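Curtains, again (sorry, I know I went on about them last month)

158 shares 2 comments

So I've finally given in and washed the nets. I say nets, but they're more of a loose open weave with a check running through it, the sort where every thread that catches on a fingernail leaves a little ladder you can see from the sofa. I'd been putting it off since before Christmas. Kylie Tapsell told me to take the hooks out first and put the whole lot in a pillowcase, cool wash, hardly any spin, and back up on the rail while still damp so the weight pulls the creases out. I did all of that except the pillowcase, as I couldn't find one with buttons.
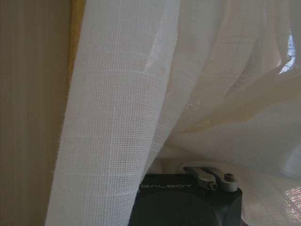
Mine came up a good two shades lighter, and I was a bit ashamed of the colour of the water. One side seam has gone slightly wispy, so I've run a line of small stitches down it in ordinary white cotton and you'd have to be looking for it. Hamish Prendergast reckons I should have soaked them overnight in bicarb. Hamish reckons a lot of things, and he has blinds.

The other thing I wanted to say about sheers is that they're so much nicer if you draw them right along once a day, even if you only put them straight back afterwards. It stops them setting into the same dusty folds, and you get to look out! I'd half forgotten there was a skyline. All those low flat roofs with the bare trees in between, and then the tower blocks at the back. 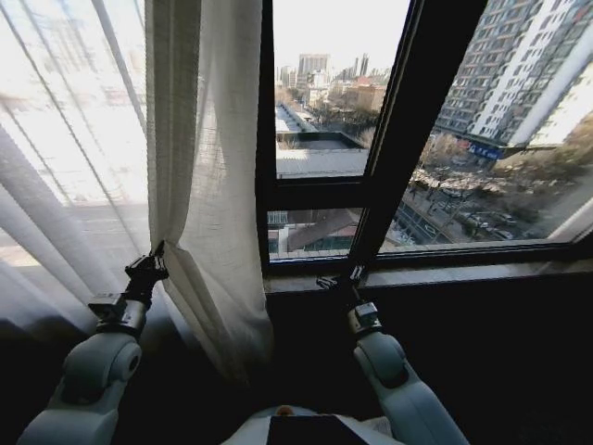 Doubling up

A few of you wrote in asking whether it's worth having a heavier pair as well as the sheers. I'd say yes, if the rail will take it. My heavier ones came from the remnant bin at Kelden, 200 cm drop, and I turned the hems up by hand over two evenings with the radio on. Do check your brackets, mind. Eusebio Cuesta had a pair up for 10 minutes before the whole lot came down on the cat (the cat is fine, and has moved to the other windowsill).

If your room gets strong sun you'll know how fierce it is when there's snow lying on the roof opposite. It bounces straight in and you can't see the telly, and a sheer on its own just glows at you.
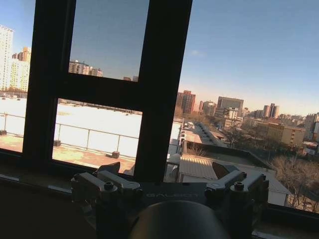
Trutgate, April

Jolene Tuhiwai has sent in a tip for anyone hanging a darker pair: pull each fold forward with your fingers from the top, work down to the hem, then tie the curtain loosely with a strip of old sheet and leave it until morning. She uses three ties. I tried two and got lovely folds at the top and a sort of bell shape at the bottom, so go with three. She also says never iron a slubby weave from the front, and I wish I'd read that bit first.
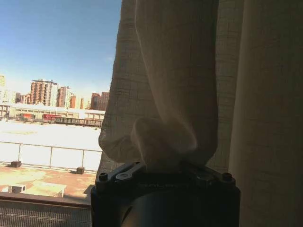 Beige-brown curtain, crosshatched weave, with the sun on the outside.

Next time it's cushion covers, if Rozália Kopecký lends me her zip foot. Do send me your hemming disasters in the meantime, I love them.

10 likes Share this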